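Still folding my own socks

Every few months I get sucked into watching robot demos when I should be in bed, and every time I come away convinced I'll never touch a laundry basket again. Then I look a bit closer! This time it was a company called Drindari, which wants you to believe the home helper is nearly ready. Their clip has a robot cooking eggs, wiping a counter and bowing. Lovely bow. I'd trade it for someone to do the towels.

Laundry is my personal test, because I hate it and because it sounds so easy. My dishwasher is a robot if you squint, and my little Wostex vacuum does fine until it meets the bath mat (they have a long-running feud). But clothes are floppy. A mug is the same shape every time you reach for it and a T-shirt never is, and half of it may be stuck under another T-shirt at the back of the drum.

So I find the small, plain jobs much more interesting than the bowing. Get the door open, reach in, find the cloth, bring it out, put it in the basket. My kid could do that at four, badly. 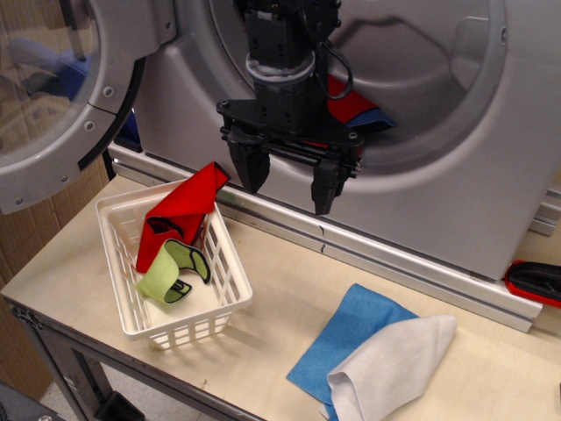

Flitier, who comments on nearly everything I post, thinks I'm being too hard on them and says that a machine that only emptied the washer, even if it took 80 minutes a load, would still be worth it if it ran overnight. Fair point, and I've been chewing on it since. I don't care how slow a thing is while I'm asleep. I do care if I come down at six in the morning to find one sock in the basket and the rest on the floor.

What would I pay? Hoxha, the rental outfit in my town, wants 600 dollars a month for an arm on a cart, and that's aimed at small shops that need parts moved from one tray to another. Same part, same tray, all day long. I can see that working. My laundry room has a cat in it.

Maybe I'll look again in September. Meanwhile there's a load of darks waiting, and I've got two free hands.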